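Gosberg Outdoor Youth – Trip Office Support Log
Ticket: Confirmation packets not reaching families, Akolgo and Nandcombe routes
Status: Closed
Opened: September 2003
Category: Registration / mailings

Reported problem

Families signed up for the Akolgo canoe route say they have no packing list, no medical form and no pickup time. The registration screen shows every one of them as "Packet sent." The Gulthorpe day paddle is not affected. Nandcombe was added to this ticket later, see entry 4.

Entry 1

Checked the list against the phone messages. There are 48 participants on Akolgo across all departures, and 18 of the families had called or written to say nothing came. The other families had not been asked. Asked the front desk to call them before we changed anything.

Result: most of them had nothing either. A few had a packet, but it was last year's version with the old meeting point at the boat ramp. The meeting point moved to the community center lot in July.

Entry 2

Looked at how the screen decides that a packet is sent. It marks the record when the label is printed. It does not wait for the envelope to go out, and there is no second step where anyone confirms it. So "Packet sent" only tells us a label came off the printer.

Labels for Akolgo were printed in two batches. The first batch is accounted for. The second was found still on its backing sheet in the drawer under the postage scale, 70 labels in all, which covers Akolgo and part of Nandcombe. Families with two kids in the program have two labels each, so the number is higher than the number of households.
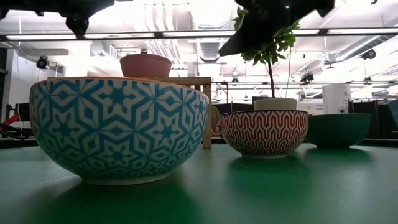 The families who got the old packet are a separate fault. Their envelopes were stuffed from a box left over from last season. The box was marked "Akolgo" with no year on it. Recycled the contents and wrote the year on every box on that shelf.

Entry 3

Tried reprinting the second batch from the registration screen. It would not print. The message was "No records match." This is because the label report skips any record already marked as sent.

Steps that worked:

1. Open the trip, then Participants, then Select All.
2. Change Packet Status from Sent to Pending. Save.
3. Close the trip and open it again. If you skip this the report still uses the old status.
4. Run the label report.
5. Leave the status alone until the envelopes are at the post office.

Step 3 took most of an afternoon to find. Do not use the Refresh button in place of closing, it only redraws the list.

One warning about Select All: it also picks up people on the waiting list. Two families on the waiting list would have received a packet with a pickup time. Caught it when the labels came out, and pulled them by hand. Uncheck the waiting list box first.

Entry 4

Nandcombe checked. Same cause, fewer families. Their departure is later so there is time to use regular mail. Akolgo is too close for that. The front desk read the pickup time and packing list over the phone to each Akolgo family and mailed the packet the same day. Medical forms can be filled out at the lot on the morning of departure – bring extra blank forms and pens, and allow more time before loading the canoes.

Asked whether we could email the packet. Some families gave an address and some did not, and the medical form needs a signature. Left it as paper for this season.

Entry 5

Question came up about the returned envelopes bin. There were three in it, all Nandcombe, all with an apartment number missing. The address field on the label holds one line and drops whatever is on the second. The apartment number is in the database, it just does not print.

Workaround: type the apartment number on the first line after the street. Went through both routes and corrected the records by hand. Gulthorpe still needs to be done, but those families pick up their packets at the information night, so it is low priority.

Entry 6

Cost question from the office. The program has 4,000 envelopes in stock with the return address already printed, so no order is needed. Postage for the second mailing goes under trip supplies for each route.
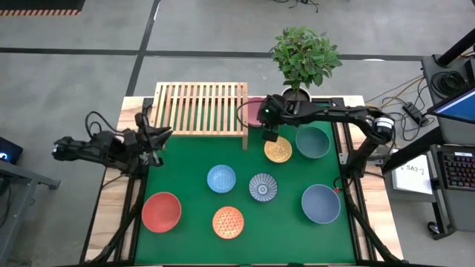
Changes made

The label report stays as it is. The status list now has a new choice, "Label printed," between Pending and Sent. Whoever carries the envelopes to the post office changes the status to Sent when they get back. A paper sheet for this is taped inside the supply cabinet door.

The packet master copies are in the gray binder, one per route, with the year in the top corner. Last season's have been thrown out.

Still open (moved to new tickets)

– Second address line does not print on labels.
– Select All includes the waiting list.
– Gulthorpe addresses not yet corrected.
– Recorded message on the office phone still gives the boat ramp as the meeting point for Akolgo.

Closing note

All Akolgo families confirmed by phone that they have the time and place. Nandcombe packets went out and none have come back so far. Reopen this ticket if any do.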